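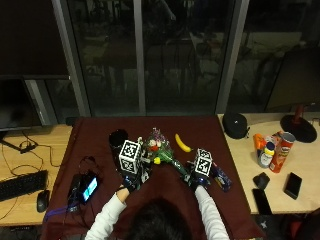 Welel举办实验室开放日 访客戴手套试做机器人示教

2025年5月29日,机器人公司Welel在Mostitz科技园的实验室对外开放了一天。公司当天共接待访客152人,多数是园区内其他企业的员工和附近学校的学生,也有几家仓储和零售企业派人到场。开放时间从下午持续到晚上,最后一批访客离开时天已经黑了。

这是Welel搬入Denton楼之后第一次开放实验室。公司此前只接待过合作单位,参观需要提前签署保密文件。此次开放的范围是二层的数据采集区和一层的机械臂测试间,三层的硬件装配间没有列入参观路线。

数据采集区是访客停留时间最长的地方。这里的工作是由操作员用双手完成各种桌面动作,再把动作记录下来,供机器人学习使用。操作员两只手都戴黑色手套,手套上装有传感器套件,套件顶部各固定一个印有黑白方块图案的白色立方体。摄像机通过识别这些图案来确定手在空间中的位置和朝向,传感器则记录手部的动作。公司把这套装置叫作Koval,目前使用的是第二个版本。

采集区的工位就是普通办公桌,中间一张铺深酒红色的布,物品放在布上操作。当天用到的东西有仿真花束、黄色的玩具香蕉、黑色杯子等。工作人员介绍说,选这些物品是看中它们形状差别大:花束又长又软,拿的位置不同,花头下垂的程度也不同;香蕉是弯的,放在桌面上时朝向不固定;杯子表面反光,对摄像机来说比较难处理。

演示项目是双手整理花束。操作员从布面上拿起花束,一手扶住花头一侧,一手捏住花茎,调整方向后放回指定位置,然后再从另一个角度重新开始。一次完整的动作只有几秒钟,但同一个动作要反复做很多遍,每做一遍都要改变物品的初始位置。工作人员表示,如果每次都从同一个位置开始,机器人学到的东西换个摆法就用不上。

按照公司提供的数字,一名操作员在一个班次里最多可以完成375条有效记录。所谓有效,是指立方体图案没有被长时间遮挡、动作从头到尾完整、物品没有掉到桌面以外。不合格的记录会在当天筛掉,不进入后面的训练。今年以来,采集区累计录制时长已经达到900小时,其中双手配合的动作占一大半。

有访客问,为什么不直接让人遥控机械臂来录。工作人员回答说,两种办法公司都在用。遥控录下来的数据和机器人本身的动作完全一致,用起来省事,缺点是慢,操作员要经过较长时间训练,而且一台机械臂同一时间只能给一个人用。戴手套录制的速度接近平时干活的速度,换地方也方便,带上手套和摄像机就能开工,但人手和机械手的结构不一样,数据要经过转换,转换中会有损失。目前的做法是先用手套数据打底,再用少量遥控数据做校正。

开放日设置了体验环节,访客可以戴上手套试做一组简单动作,内容是把香蕉放到杯子旁边,再把花束转一个方向。排队的人比预想的多,原定每人五分钟,到了傍晚缩短为三分钟。不少人第一次做的时候习惯把手腕向内翻,立方体的图案转到了摄像机看不见的一面,屏幕上的手部模型随即停住,需要把手转回来才能继续。工作人员说,新来的操作员也有同样的问题,一般练习两三天后会改过来。

一名在园区物流企业工作的访客试过之后说,手套比看上去轻,但立方体装在手背上方,两只手靠近时总担心碰到一起。这个意见公司之前也听到过。工作人员说,立方体做大一些,摄像机看得清楚,做小一些,双手活动方便,现在的尺寸是折中的结果,下一个版本打算换成更轻的材料,外形暂时不变。

一层的测试间里有两台机械臂在运行,展示的是用采集数据训练出来的动作。第一台负责把散放在桌上的物品拿起来放进托盘,第二组演示由两台机械臂配合完成,一台扶住花束,另一台把花束翻转过来。下午的几场演示里,单臂取放大体顺利,双臂翻转有几次没有夹住花茎,程序停下后由工作人员把花束放回原处重新开始。工作人员没有回避这个问题,说细长又会变形的东西是目前最难的一类,公司内部测试的成功率还达不到交付的要求,开放日展示的是研发中的状态。

来自零售企业的访客更关心什么时候能用到门店里。公司的答复比较谨慎,表示近期的目标是仓库里的分拣和装袋,物品种类相对固定,光线和桌面高度也可以控制。门店环境里有顾客走动,货品更换频繁,安全方面的要求也高得多,暂时没有时间表。被问到价格时,公司没有给出具体数字。

数据的使用方式也有人问起。工作人员说明,采集时摄像机对着桌面,操作员都是签订合同的正式员工或兼职人员,录制前会告知用途。当天访客体验时录下的内容只在现场屏幕上显示,不做保存。采集区门口贴有同样内容的告示。

园区管理方在开放日期间提供了一层大厅作为登记处。因为采集区面积有限,访客分批上楼,每批停留半小时左右,等候的人可以在大厅观看介绍录像。下午四点前后人最集中,登记处一度暂停放行,一部分没有预约的访客改到晚上参观。晚上的场次原本是为下班后才能过来的人准备的,实际来的学生也不少。

Welel目前的采集工作分早晚两班,操作员多为附近居民和在校学生。公司表示,下半年准备扩充采集区,把同一楼层的另一间办公室也改成工位,同时增加厨房和衣物整理两类任务。厨房类任务会用到带水的容器,现有手套不防水,需要先完成手套的改进,这部分工作还没有开始录制。衣物整理的难处与花束相近,布料每次拿起来形状都不一样,公司计划从毛巾这类尺寸较小的物品做起。

公司还准备公开一部分采集数据,供高校和研究机构下载。首批内容为桌面取放和双手配合两类任务,共涉及200种日常物品,包括仿真花、玩具水果、杯子和常见的包装食品。数据附带摄像机画面和手部位置信息,不含操作员的个人资料。具体的发布日期还在商定,申请办法届时会登在公司网站上。

下一次开放安排在6月,仍在Denton楼,时间为一个晚上,只接受预约。体验环节会增加一个工位,每人时间恢复为五分钟。测试间的双臂演示届时照常进行,公司说会换用一组新训练的程序。学校组织集体参观的,需由带队教师统一登记,未满十六岁的学生可以参观采集区,不参加手套体验。预约可在Mostitz科技园服务台办理,也可以在Welel的网站上填表。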